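Print this page | E-mail to a friend

Filed under: Ask Us Anything > Machines > Robots

Can a robot do my chores yet?

I get this question more than any other, usually from someone who has just been told to tidy their bedroom. The short answer is no. The longer answer is "a bit, on a good day", and it's much more fun.

Take a plastic bag. You can open one and pop your pyjamas in while chatting about football. A robot finds this horribly hard! A brick stays the same shape when you pick it up, but a bag changes every time you touch it. It folds, it slides, it sticks to itself, and if it's see-through the robot may muddle the bag with the table underneath. 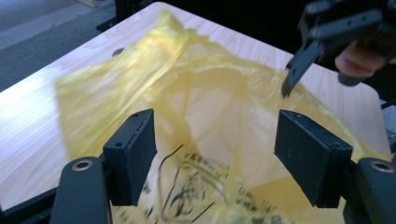 So how does a machine learn? Mostly by practising, like you with your spellings, only with a lot more goes. At the Trekik workshop in Birkville they gave their robot, Fosta, 500 tries at bagging up socks before June, and it managed 537 by the time they remembered to stop. I'd have been bored after six.

Shops are a little easier. Boxes are nice and stiff, and the shelves stay put – so a machine can carry things from one end of a stockroom to the other quite happily. Ask it to pack a squashy loaf on top of the eggs, though, and I'd stand well back.

Will you have a robot helper when you're grown up? I think you might, for some jobs. Folding sheets could take ages yet (I can't do the stretchy ones either). For now, those pyjamas are still yours to pick up – sorry!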